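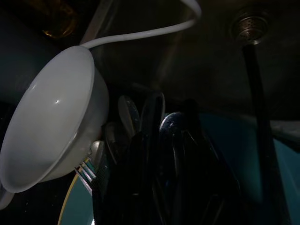
Does a kitchen porters' dispute from the 1920s count as labour history if there was no union?

Asked by Müzeyyen Taşdemir, February 2020

I'm putting together a talk for our local history evenings on a walkout at the Clullarik Hotel, where my great-aunt washed up. The family story is that the kitchen and laundry staff stopped work one October over being charged for broken crockery, stayed out for 11 days, and got the charge dropped. There was no union in the place. I have her wages book, which shows the deductions and then shows them stopping, and I have a cutting from the town paper that calls it "a disturbance among the domestics".

A man who runs a labour history reading group told me it was "a grievance, not a strike" and that I'd be overselling it. I don't trust that, but I don't quite trust the family version either. Can I call it a strike? And where would I look for anything better than one cutting?

2 answers

Answer from Stivier

Call it a strike. People stopped work together, over money, and went back when they got what they wanted. I can't see what else the word is for. Plenty of strikes started with no union anywhere near them, and some never got one.

I'd be a lot more careful about the 11 days. Where does that number come from? If it's from the wages book, fine, show the page. If it's from someone's uncle at Christmas, it has probably grown. I spent most of a winter on a laundry dispute at Rondlow where every later account said 3000 people marched in support. The town didn't have the people for it. One pamphlet had printed the figure and every writer after that copied it, footnote and all. The police notebook said "a crowd", and that was as much as I could ever stand behind.

Same goes for "got the charge dropped". Your book shows the deductions stopped for her. It doesn't show they stopped for everybody, or that the walkout was the cause. The hotel may have changed managers that month. Check that before you stand up in front of people.

Places to look:
The other local paper, if there was one. Owners often had friends at one and enemies at the other.
Magistrates' court registers, in case anyone was had up for obstruction or for leaving without notice.
The trades council minutes. They liked to grumble about hotel workers being hard to organise, and sometimes they say why.
The hotel's own records, if a brewery or a later chain took it over. Ask the county archive for the business deposits, which are often badly listed. Don't take "we have nothing" as final from a catalogue search.

As for your reading group man, ask him what he'd call it if they had been dockers.

Comment from Müzeyyen Taşdemir: Thank you, this is useful if slightly deflating. The 11 days is from my mother, so point taken. The wages book has a gap of 2 pay days, which is at least in the right direction. I'll try the court registers first.

Reply from Stivier: A gap of 2 pay days is better evidence than most of what gets printed. Lead with that. But look at whether she had other gaps, for illness or the slack season.

Answer from Aslı Yaman

I think it depends what you mean by labour history. My grandad was a printer and he always said if it wasn't official it didn't count, though he was fairly biased. There's a book called something like Soylu's Hotels and Their Servants that might mention it, I had it out of the library years ago and can't remember if it covered your area or even your decade. It had a green cover. Might be worth a look.

Also have you tried asking in the town? Somebody's family usually has a photo.

Comment from Stivier: I've read Soylu. It stops at 1914, and the chapter on wages relies almost wholly on what the owners told a trade magazine. I wouldn't bother. Asking in the town is a fair idea, provided you write down who said what and how they came to know it.

Comment from Aslı Yaman: Fair enough, it was a long time ago.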